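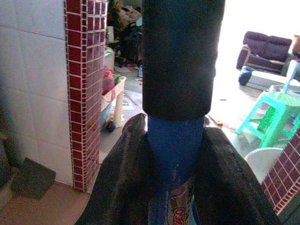

Botella de tapón negro, box 5.

Lista de revisión del box - Equipo Plalside, karting de resistencia

1. Extintores: con presión y precinto. Conforme.
2. Bidones de gasolina: cerrados y en la jaula. Falta la etiqueta en el 13. 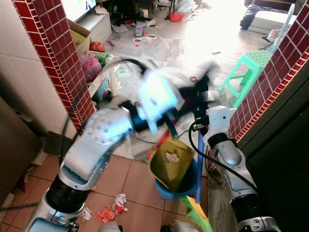

La salida al pit lane debe quedar libre desde el primer relevo. Los carros de neumáticos siguen invadiendo la línea amarilla. Para barrer la goma y la gravilla vale una escoba como la de mango azul y cerdas verdes y amarillas; se guarda colgada, nunca apoyada en el muro. Pendiente.

3. Kart 21: holgura en la columna de dirección. No sale hasta cambiar la rótula Kurup.

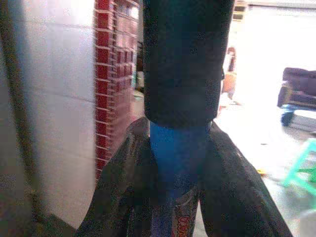 4. Frenos: pastillas Ivier con desgaste parejo. Purgar otra vez el circuito trasero.
5. Cascos y monos: conforme, salvo una visera rayada.
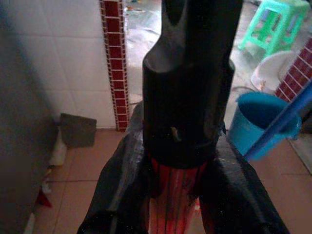

Circuito de Tundo, marzo
Segunda revisión a las 8:30. Etiqueta repuesta, carros retirados. El kart 21 sigue parado - la rótula no ha llegado. Par de ruedas comprobado a 100 Nm.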